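Liltthorpe Community Boards > Health > Quitting smoking

Patches or gum, second try

gravelroad
Starting again in January. I smoked a pack a day for 16 years, got down to none for five weeks last spring, then a bad month at work and I was back on it. Last time I used patches only. My doctor says I can use patches with gum this time but the appointment was ten minutes long and I came out with more questions than I went in with. Anybody here done both together? Does it feel like too much?

Nomvula Mathebula
I did both. Patch in the morning, gum when a craving came up. The patch keeps you level and the gum covers the bad moments. Don't chew it like regular gum. Chew until it tingles, park it in your cheek, wait, chew again. I got hiccups and a sore stomach the first week from chewing too fast.

If you feel sick, dizzy or your heart is racing, call the pharmacist. They will tell you if the dose is wrong.

tbarlow_62
I'm going to disagree with the whole approach. I quit cold in my fifties and I have not had one since. With patches you are still taking nicotine. You are dragging it out for three months when the worst of it would be over in two weeks.

Nomvula Mathebula
Glad it worked for you, but plenty of people try it cold and are smoking again by the weekend. I tried it that way four times. The nicotine in a patch is not what gives you lung disease, the smoke is.

tbarlow_62
Four times means you weren't ready the first four times.

Nomvula Mathebula
Or it means it's addictive.

gravelroad
I don't want a fight in here. I did try cold once and lasted two days, so I'm going with the patches. What I want to know is what people did about work. I had no trouble at home. It was the breaks that got me.

Ajith Bangera
Work was my problem too. I'm at Kurulico, second shift, and the smokers' bench is right outside the door we all use. For years my breaks were 15 minutes on that bench with the same three guys.

What I changed:

I moved my break. My lead let me go at 7:40 instead of 8 so the bench was empty.

I walked. One loop of the lot and back in.

I told the three guys. One of them kept offering me one as a joke for a week and then quit doing it.

I kept the money where I could see it. I put what I would have spent in an envelope and had $225 at the end of the first month.

I also signed up for the group that meets at the Gounder building, room 200. It's free. You sit in a circle and say how the week went. I didn't talk until the third meeting and that was fine.

plainjane
Is the Gounder group still going? I thought it stopped.

Ajith Bangera
Still going, evenings at 6:30. You don't have to sign up ahead.

plainjane
Good to know, thanks. I use an app called Nusetti that counts cigarettes not smoked. Mine says 1418 this morning. I know it's only a number but I look at it when I want one.

tbarlow_62
I don't see why a grown man needs an app.

plainjane
I'm a grown woman and I like it.

Ajith Bangera
One more thing on the work side. The cravings were worst when I had nothing to do with my hands. When the line was moving I hardly thought about it, but when we were down and standing around waiting on maintenance I wanted one every few minutes.

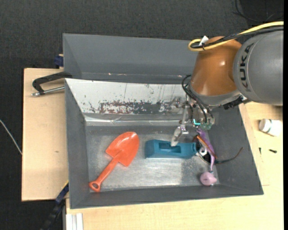 So I started keeping sunflower seeds and a bag of cut carrots in my lunch box, and a pen in my shirt pocket to click. The pen drove people nuts but it got me through the slow hours. By week six I could stand around for half an hour and be okay. I still get one now and then, usually when I'm tired. It goes away in a few minutes whether I do anything or not.

gravelroad
That helps a lot. Our breaks are set so I can't move mine, but I can go out the other side of the building.

Nomvula Mathebula
Do that. And have the gum on you, not in the car. I left mine in the car twice and both times I bummed a cigarette.

tbarlow_62
For what it's worth I agree about going out the other door. I stayed out of the break room completely the first month.

gravelroad
Okay. Picking up the patches tomorrow after work. I'll post at the end of week one either way.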